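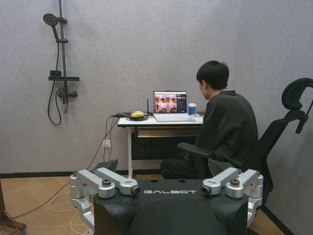
Small white desk against the wall, which chair and where do the cables go?

Posted by Grekside, January 21, 2019

Hello all! I've finally got a desk in the spare room and I'm so pleased with it, but I need some help from people who have done this before.

It's a little white one pushed right up to a plain grey wall, with just enough top for a laptop. Wood-look floor, dark skirting. My chair is one of those black mesh ones with a headrest and arms, and it's lovely to sit in for a couple of hours, but it feels enormous next to the desk. My neck also gets stiff from looking down at the laptop all the time.

So, should I swap the chair for something smaller, or keep it and change the desk? And what do you all do with cables on the floor? Mine have made a nest by the wall and I'd love it gone before my sister comes to stay. I can spend up to 80 pounds, less would be great!

Treloar

Keep the chair!! I had almost the same set-up and swapped a good mesh chair for a cute little wooden one, and I regretted it within a week. You sit in the chair, you only look at the desk. Try the armrests at their lowest setting and see if they'll slide under the top. If they won't, a lot of them come off with a few bolts underneath (keep the bolts in a labelled bag, I lost mine and had to go hunting for new ones).

For your neck, lift the laptop. I put mine on a stack of cookery books 12 cm high and added a cheap separate keyboard and mouse, and the difference was brilliant. Later I bought a proper stand, but the books did the job from September right through to Christmas.

Do check how deep your desk is first, mind. With the laptop up on a stand you want room in front for the keyboard and a bit of space for your wrists. Mine is only just deep enough and I still wouldn't change it.

Kamach

just get a bigger desk, those small ones are useless

Ririx

I'd stick up for the small desk, I love them! Especially one on castors, as you can roll it out, sweep behind it and roll it back.

Here's one I think works well: 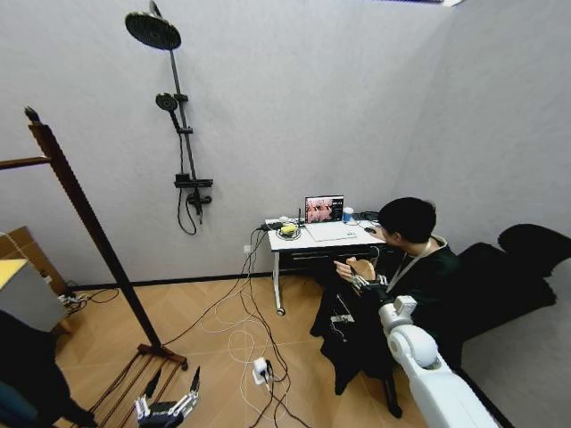
White desk on the back wall, black shower set up on the left, cables still to be sorted.

Cables are my favourite job, so here goes. Unplug the lot and lay them out on the floor. You'll probably find at least one that isn't connected to anything. Shorten the long ones with hook and loop ties, then fix an extension block to the underside of the desk with 2 strong adhesive strips, so that only one lead has to run down to the wall socket. Leave that lead some slack if your desk rolls. I bought a pack of 12 ties and used every single one, and the whole lot came to roughly the price of a takeaway.

Dark leads stand out a lot on a pale wall, so run them along the top of your skirting if it's dark too. Small clips every so often will hold them. Wipe the surface first or they'll drop off in the night and frighten the cat.

Grekside

Oh these are great, thank you! The armrests do go under if I drop them right down, I'd never even tried. Chair is staying. Off to find some fat cookery books and I'll get the ties at the weekend.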